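Werura Home Arm – Set-up Guide
Section 4: Choosing and preparing the first chore

4.1 What to expect

The arm can wipe a clear, flat surface and move light items from one side of a table to the other. It can't yet fold clothes, load a dishwasher or tidy a drawer without someone standing by. Owners often ask when it will be able to. We don't give dates for this. If your supplier (Verstraete or Jurkel, depending on region) has told you otherwise, please write to us.

Start with table wiping. It is the chore the arm does best, and mistakes are easy to put right.

4.2 Before you begin

1. Take everything off the table, including mats and cloths.
2. Check that the table doesn't rock. Tighten the legs if it does.
3. Look underneath. Cables on the floor must be kept clear of the arm's base and of anyone walking past.
4. Switch on the ceiling light. Avoid a single lamp placed behind the arm.
5. Press and hold the green button for 2 seconds. The arm moves to its rest position.

Note: Plain white tables are harder than patterned ones. The wrist camera has little to fix on, and the arm may be slow to judge how far away the surface is. It may also slow down over its own shadow. Leave it to finish unless it stops for longer than a minute.

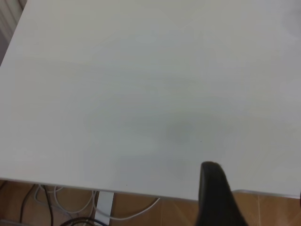
Small crumbs are a separate matter. With the standard settings the arm doesn't look for single specks. It covers the whole surface in strips and picks up what it meets on the way. You can turn on Spot Search in the menu, but a full table then takes much longer, and in our own tests the arm still went after marks in the surface that no cloth would shift.

4.3 Teaching the edges

1. Choose Teach, then Table.
2. Guide the fingertip by hand to the front left corner and press OK.
3. Do the same for the other three corners, going clockwise.
4. Set the edge margin. The factory value is 200 mm. Don't go below this on the first run.
5. Choose Dry Run. The arm follows the path 300 mm above the table.
6. If the path looks right, fit the cloth pad and choose Start.

CAUTION: Keep hands and hair away from the gripper during the dry run as well as the real one. The arm stops when it meets resistance, but not at once.

CAUTION: Don't use the arm over a table where a child or pet can reach it.

4.4 If the arm stops

Code 308 means the arm has lost the table edge. This happens most with thin tops and with floors of a similar colour to the table. Repeat 4.3 from step 2. If the code comes back, lay a strip of dark tape along the front edge and teach the corners again – the tape can stay on.

For any other code, see Section 9.

Text: Thảo Đào. Checked by Sanne Baert, Mar 14, 2019.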